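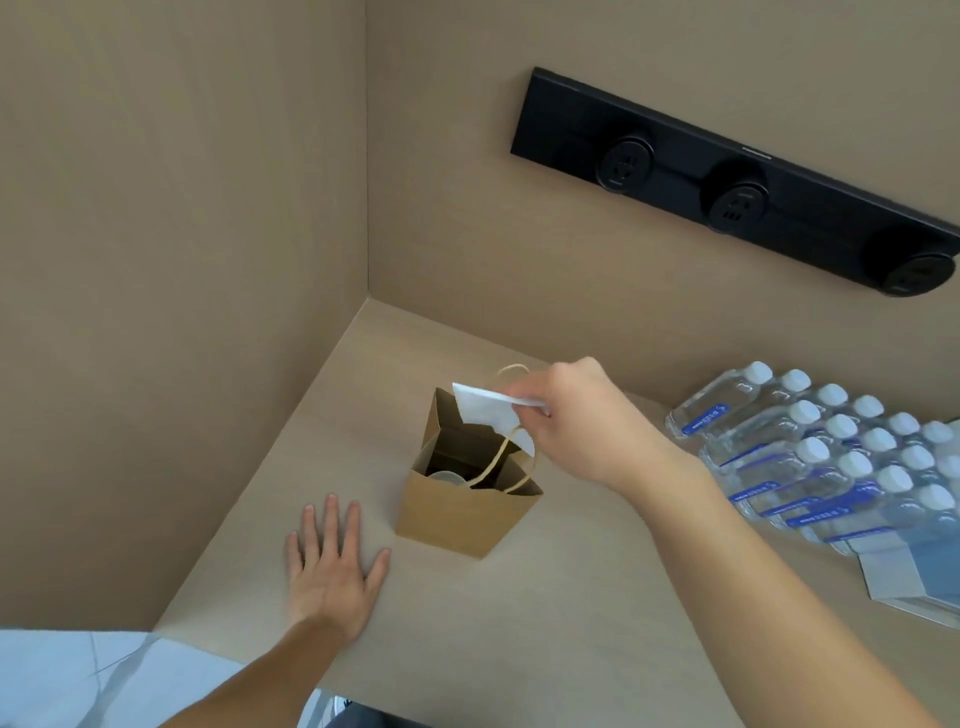 Bag packing at the Erkura nook, Fovgate power bar on the back wall

Erkura Desk Nook with Fovgate Power Bar: review after 7 months

I have wanted a desk like this since I was a kid doing homework under the stairs, so take my excitement with a pinch of salt. The Erkura nook is a desk with its own walls. You sit facing a tall back panel, there's another tall panel at your side, and the desktop fits into the corner between them. I bought it as a place to work. It has ended up being the place where we work, wrap presents, open the mail, charge everything and pack lunches, and I like it more now than I did the week it arrived!

What I paid

The nook was $485 in the warm beige laminate, with the power bar bought separately from Fovgate. Before that I'd asked for a quote on a built-in for the same bit of wall, and it came back at $3,293. I'm sure it would have been lovely. I laughed out loud in the kitchen and went back to browsing.

I also looked hard at the Belkadi corner desk, which a lot of people recommend and which has a nicer drawer. It has no side wall though, and the side wall was the whole attraction for me. More on that below.

Putting it together

It came in 2 boxes, both heavier than I was ready for. Get someone to help you carry them, and open them in the room where the desk is going to live. The panels are clearly stickered and the instructions are drawings only, fairly good ones, apart from the page where the back and side walls meet. The drawing shows the corner from behind, and I had the whole thing mirrored in my head for a good half hour. Look at the little arrow by the foot of the page. I didn't.

Once the panels are lined up, the seam pulls in tight with cam locks and it has stayed tight. I started after breakfast on a Thursday I had off and was finished in time for a late lunch, with a break for coffee and a bit of sulking.

The panels have to be fixed to the wall of your room with the brackets they supply. Please do it. Ours felt steady enough without them, but it's a tall piece and there are small people in this house who climb.

The finish

Matte, warm, and a lot nicer than I expected at the price. I was worried that beige would look like an old office computer, and in our hallway light it's closer to oatmeal. The desktop reads a touch lighter than the walls. I thought at first that I'd been sent a panel from a different batch, then decided I didn't mind it at all, and now I think it stops the whole corner from turning into one big beige blur.

It cleans up easily. Tea comes off with a damp cloth, pencil needs a bit of rubbing, and a blob of strawberry jam that sat there overnight left nothing behind. Permanent marker does leave a ghost. There's one small purple line near the front edge that I've made my peace with.

The front edge is straight and fairly crisp. If you rest your wrists on it for hours you'll notice. I use a folded dish towel when I'm typing for a long time – very glamorous – and would love it if the next version had a softer edge.

The power bar

I nearly skipped this and I'm so glad I didn't. It's a long slim black bar that mounts sideways along the back wall, with round outlet modules that stick out from the face of it. They're spread out evenly with real space between them, so a chunky charger doesn't block the one next door. Anyone who has played the game of which-plug-goes-where on an ordinary strip will know how happy that makes me.

Having the outlets up on the wall changes how you use the desk. Nothing is lying on the surface collecting crumbs. I don't crawl around on the floor with a flashlight any more. When I plug in the laptop the cord hangs straight down behind the screen, and when I unplug it there's nothing left in the way.

Black on beige is a strong look. You will see it. I like it, my other half would have preferred white, and Fovgate didn't offer white when I ordered in March. The printing along the top edge of the bar is tiny, so read the ratings off the leaflet and keep the leaflet somewhere sensible.

Mounting was easy enough. A paper template comes with it and you need a level and a drill. Measure from the desktop up and not from the floor, especially in an old house like ours where the floor has its own opinions. I put mine high enough to clear a row of water bottles, and if I did it again I'd go another finger's width up.

One grumble: the modules have a round face and they're stiff when new. The first few times you plug something in, put your other hand on the bar. They loosened up nicely after a couple of weeks.

What it's like to use

For work it's wonderful. The side wall takes care of most of what goes on in the hallway, and I find I can concentrate in there with the TV on in the next room. It isn't soundproof or anything close to it, but not seeing people walk by does more for me than I would have guessed. I've also stuck a calendar to the side panel with removable putty and it hasn't marked.

The surprise was how good it is as a packing station. Our kitchen counter is always full, and one morning I carried the sandwich stuff over to the nook out of pure desperation. It worked so well that it's now the routine. A small kraft bag stands up by itself on the flat top, containers go in the bottom, napkins last, and the walls keep things from being shoved off the back or the side (the old table lost an apple behind the radiator most weeks). By 7:30 it's all cleared away and I can sit down with my laptop.

It's also where I wrap birthday presents, and the long flat run of desk from the corner to the front edge is great for rolling out paper. Scissors and tape get lined up against the back wall and I can find them again.

Things I'd change

There's no storage at all. I added a little Zandance shelf unit next to it for paper bags, chargers and pens, and it's a decent color match if you don't stare.

There's no cable hole in the desktop either. With the power bar you don't really need one for small stuff, but if you have a monitor and a printer and a lamp, plan on drilling your own or living with cords over the side.

The corner is deep, and the light from our ceiling fixture doesn't get all the way in. I clipped a small lamp to the side wall and that sorted it. The clamp needs a scrap of felt under it or it'll mark the laminate.

And the box of fittings was one cam lock short. I emailed Erkura and a replacement came by the end of the following week, no argument and no photos of receipts needed. I used a spare from another piece of furniture in the meantime.

Who should get it

If you have an awkward bit of wall and want a spot that feels like its own tiny room, I'd say go for it. If you spread out a lot, or you need two screens and a stack of binders, measure very carefully first or look at the Belkadi, which is wider and open at both ends. For tall people: sit in a chair at that height before you buy, the desktop can't be raised.

I'd buy the nook again tomorrow, and I'd order the power bar at the same time so I only had to get the drill out once.

Rating: 4.5 out of 5. The half point is for the front edge.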